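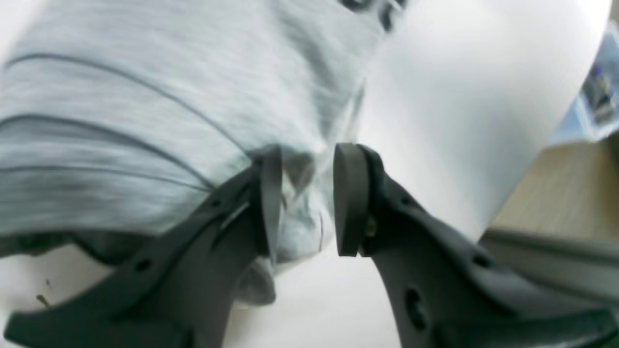 Grey knit between the two pads of the gripper on the sorting side, Pirnville.

The arm at the folding table: what changes for us

Many colleagues at the Csizmadia and Grasto sites have asked how the work goes in Pirnville with the robot arm, and Bogdan Sârbu, who leads our shift, asked me to write it down for the newsletter. I work in returned clothing for five years. I am not a technical person, so I will tell it from the side of the table where I stand.

First, for those who have not visited us. Returned garments come to Pirnville from the shops and from customers at home. Each piece must be taken out of the bag, opened, looked at on both sides, and then folded or sent to repair. In a usual week we handle up to 3000 pieces. The opening and looking is light work, but the same movement of the wrist and the shoulder comes back the whole day. Before the winter, three persons on our shift were seeing the physiotherapist for this.

The arm was set up by Wendska in the old pressing corner. It takes one garment at a time, pinches it, lifts it and lays it flat on the white table. After this a person looks at the garment and decides. The arm does not decide if a stain is a stain. This was the first question at the meeting in May and I repeat the answer because I still hear people asking it at lunch.

What it does well

T-shirts and thin cotton trousers go quite well. The arm is slower than Gizella Szalai, who is the fastest of us, but it does not become tired after two o'clock, and the afternoon is when most of our complaints about the shoulder came. With towels it is also good. Zsófia Hegedűs has worked beside it the longest and she now keeps a second pile ready on her left, so that she is never waiting for it. The rest of us have copied this.

What it does not do well yet

Knitwear is difficult. A sweatshirt is thick and the sleeves like to roll under the body, so the fingers can take two layers when they should take one. When this happens, the garment comes up in a bunch and a person must open it by hand. Wendska has changed the settings for heavy knit two times. In the last trial the arm was given 800 pieces of mixed knitwear and 43 had to be opened again by hand. I was expecting more. Dénes Kocsis was expecting less, and he has written to Wendska about the hoods, which were the biggest part of it.

Zips are the other problem. For the moment all jackets with a full zip stay on the manual table.
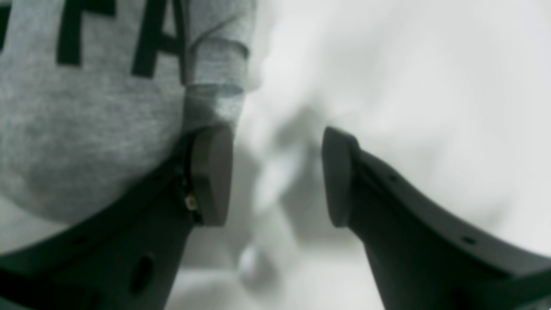
Open gripper next to a heather-grey knit piece with black block letters.

Printed garments need some extra care from us. If the print is thick, the cloth is stiffer in that place and it does not fold where you expect. We now put pieces with large lettering in their own tray and run them together at the end of the morning. It was Gizella's idea, and it saves a good deal of walking.

What is different in the working day

The biggest change is in the rotation. Before, you could stand at the opening table for a whole shift. Now we change place every 90 minutes between the arm, the inspection light, the manual table and the packing. Some colleagues like it very much. Others, me included, needed a few weeks, because you are just in your rhythm and then the bell goes.

The noise is less than we feared. You hear a small motor sound and the air fan above, and the radio can stay on at the same volume as before.

The talking is less, I must say this too. At the old table we were four persons face to face. Beside the arm you stand alone, with the yellow line between you and the next colleague. Youssra Abdel Rahman brought this to the site meeting and asked that the inspection light be turned around, so that the person at the arm and the person at the light can see each other. It was moved on a Tuesday and it is much better now.

About the jobs

No position in Pirnville was closed because of the arm. Two colleagues who had temporary contracts have stayed, one in repair and one in packing. Bogdan confirmed to me that the agreement with the staff side holds until the end of the next contract year, and after that it must be discussed again. I would prefer to write something longer than one year in this place, but this is what is agreed.

Three of us have done the basic training to stop and restart the arm, to clean the finger pads and to write the fault sheet. The pads collect fluff from the knitwear and must be wiped at every change of place. Please do not use the spray from the packing table for it. The cloths are in the drawer under the screen.

The training takes one morning and is paid as normal hours. If you want to join the next group, give your name to Zsófia before the roster is made. No technical background is needed, and the sheets are now in plain English with larger letters, after several of us asked for it.

Colleagues from Grasto are coming to look at the table next month. Bring your questions about hoods to Dénes and the ones about the roster to Bogdan. For sore wrists and shoulders, the physiotherapist's hours have not changed, and you can still book at the front office without telling your shift leader the reason.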